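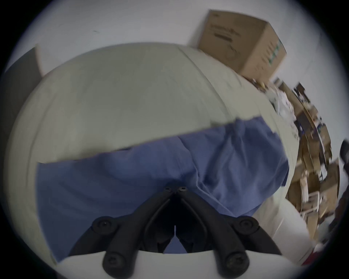
The hand-held gripper with the blue cloth, Clureck open day

From: Hemmin Makers list
Date: 10/07/2022
Subject: Re: [hemmin] Anyone going to the Clureck thing in Onddale?

> Is anyone from the list going up to Onddale for the Clureck open day?
> I can't make it this time and I'm dying to know whether the Akex arm
> is as good at handling cloth as the flyer makes it sound. Also: do
> they let you try things, or is it one of those days where you stand
> behind a rope and watch a loop of the same trick? And is it worth
> bringing kids? Mine are at the age where everything gets touched.
>
> If somebody goes, please take notes. Ask about the fingers! I've been
> through three versions of mine and they all let go of a dish towel.

I went! And I took notes, sort of, on the back of the parking slip, so forgive me if some of this comes out in a funny order.

First the rope question. No rope at all for the hand-held part, and a yellow line on the floor for the arm. You get to hold the gripper yourself, which was the best thing there by a mile. The way they work is that a person does the job with the hand-held one first, over and over, and the arm gets trained on the recordings. So the open day was mostly us visitors doing laundry, more or less, and having a great time at it. I stood in line twice.

Now the fingers, for you especially. They're black and curved, two of them, and they come together in a point like an upside-down V. Round-headed screws with hex sockets, two of them side by side right up at the point, then one at each bend and another pair lower down near the white mount. So it all looks like it comes apart with one or two keys, and I was pleased to see that (my own gripper needs a drill and bad language). I asked what they're made of and the guide said they've changed it so many times she'd have to go look. The shape has stayed put for a while though. She said wide fingers were no good for them on cloth because they push the fabric away before they can get under it.

Which brings me to your dish towel. I asked about that! Her answer was to stop trying to pick it up flat. Go for a wrinkle. If there isn't one, make one by dragging the tips a little, then close on that. I tried it both ways on my first turn. Going at a flat bit I got nothing, four times in a row, with a small boy behind me sighing loudly. Then I went for a fold and had it right away. With your eyes on your own hand it feels silly that it's hard at all, but you're working with two fingers and no feeling in the tips, and your brain needs a few minutes to get used to that.

The cloth they use is a thin one in a sort of periwinkle blue, and it creases if you look at it. I asked if that was on purpose and got a yes. Stiff cloth is too easy, apparently, and anything fluffy sheds into the works. The blue against the cream helps too, so there's a clean edge for the camera to find. I'd been using a white towel on a white table at home. You may laugh.

The Akex arm itself ran in the afternoon. They did 10 tries in a row with no resets by hand, and it dropped the cloth on two of them and got a bit stuck on a third before it sorted itself out. I liked that they just let the bad ones happen in front of everybody. It's slow -- slower than the clip on their site, which I'm now pretty sure is sped up -- and it hangs in the air thinking before each grab. But when it goes for a fold, it really goes for it. One of the good tries got a round of applause.

They'd gathered 263 recordings of the cloth job before the doors opened and were hoping the crowd would get them to nearly 400. I don't know where they ended up. The tally was on a whiteboard by the exit and I forgot to look on my way out. My own turns probably count as examples of what to avoid.

It isn't a fancy place, by the way. Plain white walls, and cardboard and papers stacked up along one side. I felt right at home. It's a room where work gets done, and I'd take that over a showroom any day.

Kids: yes, bring them. Everything at the hand-held end is meant to be touched, and the small ones were better at it than the grown-ups. Little ones got bored by the arm pretty fast because of the waiting. There's a snack table but it was down to crackers by 3, so eat first. Parking is behind the building and the sign for it faces the wrong way, you have to come at it from the river side.

What I didn't get an answer to:

How long a set of fingers lasts before the tips wear. I got "depends" and a shrug.

Whether they'll share the drawings. There was some talk about it, but I couldn't pin anyone down. I left the list address on the sign-up sheet, so if a message from Clureck turns up in the moderation queue, please let it through!

Whether it can do two cloths on top of each other. I think the face I got means no.

They're doing another one in February, same place, and I'd love to get a carload together. If you can come, bring your version three and we'll put the two side by side. I'm going to try the narrow curved shape this week on the old frame, and I'll post how it goes whether it goes or not. Does anyone have a bag of short round-head screws they don't need? I'm down to the long ones and they stick out the back.

Oh, and whoever lent me the tape measure in the spring, I found it. It was in the car the whole time.

-- your Onddale correspondent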